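**Practice pad module: double triggering on soft strokes (Kurell pad, Hasten app)**

Opened by me, Tegan, in December. Still open, sort of.
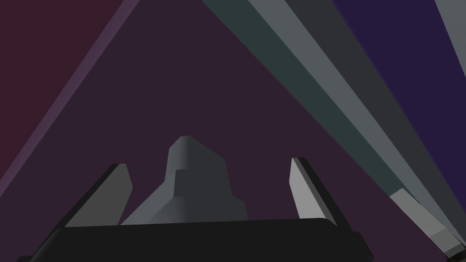
So the problem started when I was working through my single paradiddles at 30 bpm (I know, painfully slow, but my teacher Leif swears by it). Every soft left-hand tap came up twice in the Hasten app. Loud strokes were fine, and rimshots were fine too. Just the little ghost notes, and only the left hand, which made me think it was me and my sloppy left hand for a good half hour!

What I tried first:

- Swapped the cable. No change.
- Turned sensitivity down from 5 to 4. Fewer doubles, but then it missed half my ghost notes altogether.
- Played the same exercise left-handed on the other side of the pad. Still doubled, so my hand's off the hook — hooray.
- Put the pad on a folded towel instead of the snare stand. Much better.

**Reply from Vibeke at support**

> Hi Tegan, the towel is a useful clue. Could you tighten the stand's basket arms, then raise the retrigger time one step at a time and tell us where the doubles stop? Please leave sensitivity at 5 while you do it.

**Me again, 9 pm**

Right, done all that. One of the basket arms was properly loose, so the pad was bouncing a bit after each tap. Tightened it and most of the doubles vanished. The last few went when I took the retrigger time up two steps. I then played a whole page of flams and drags and it only tripped up once, on a very crushed drag, and I can live with that.

One thing left over: my old practice log says 315 strokes for an exercise I played before the fix, and I'd love that corrected or wiped, as it's messing up my evenness graph. I can't find a way to delete a single session on the phone. Is it only on the desktop version?

Status: pad sorted, waiting to hear about the log.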